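About Herus Home Laundry

Herus is a wash, fold and put-away service for apartments and small houses. We started in the Jernach district with one van and a list of neighbors who were tired of living out of a clothes basket. We now look after 200 households in Jernach and Innes, most of them on a weekly visit.

What we do

We pick up what needs washing, bring it back clean, and fold it in your home. The folding happens in the bedroom whenever there is room, because that is where most of the clothes end up. A made bed is the best folding table in most apartments. In summer many of our customers keep a woven cooling mat over the sheet, and we like working on those. The surface is firm, and a pair of pants can be laid out straight before the legs are brought together.
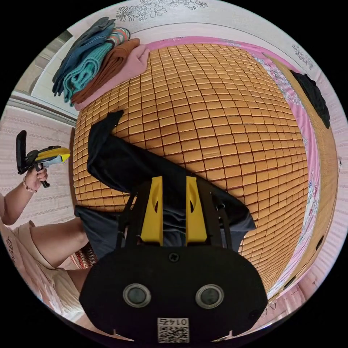

Pants are folded lengthwise first, then in thirds. T-shirts go in a separate stack. Fleece and other thick items are left until the end – they take up space and tip a stack over if they go in the middle. Anything with a stain or a missing button is set aside, and we leave a note with it.

How we work

A standard visit lasts 48 minutes. That covers folding, stacking and putting away for up to four people. Bed linen is extra and is priced by the set. Each home has a card with the family's own rules on it: which drawer, which shelf, hangers or no hangers, socks rolled or flat. New staff spend 17 visits with an experienced folder before they go out alone.

We do not iron, and we do not take leather or wedding clothes. For those we send people to Sturetti, the cleaners two doors down from our office.

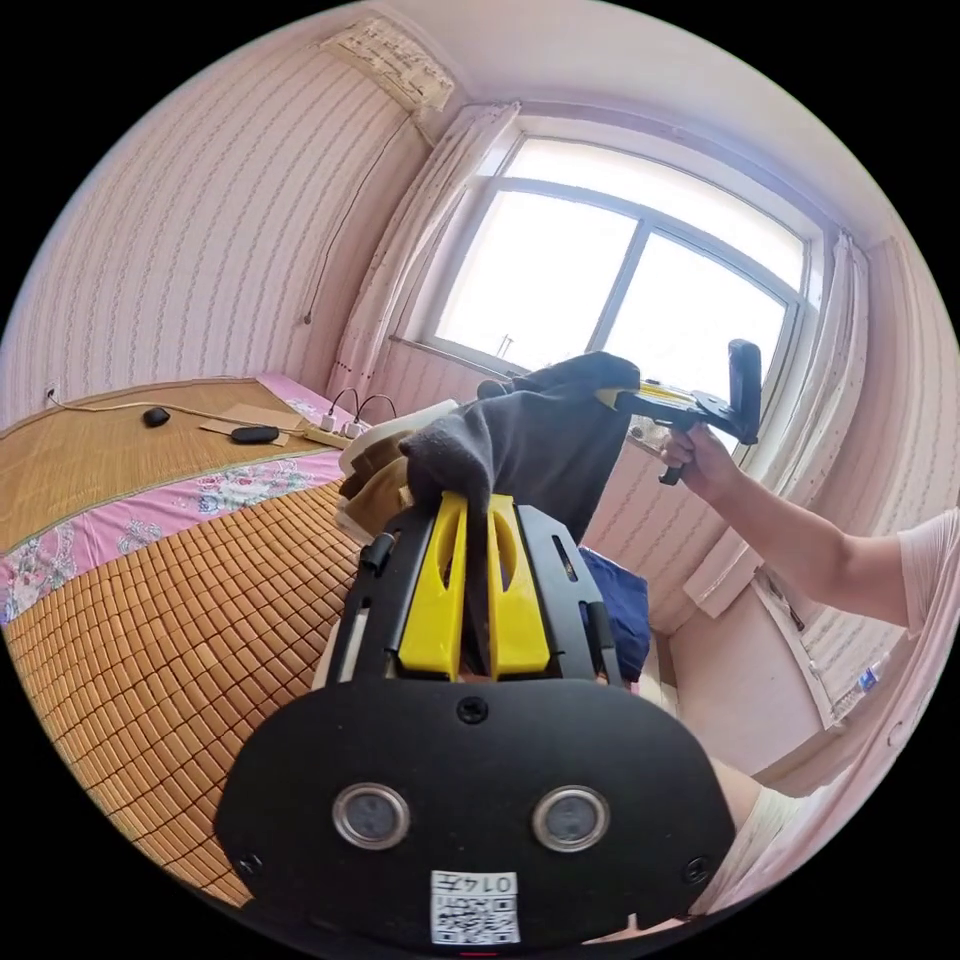

One customer in Innes wrote to us in October that she had expected to refold everything after the first visit and ended up changing only the towels. Her card now says towels in halves, then rolled.

Where to find us

Our office is at 671 Innes Road, on the ground floor, with the entrance from the parking lot. The counter opens at 8 a.m. – pickups start an hour earlier. New customers can sign up at the counter or by phone, and the first visit can usually be arranged within the week.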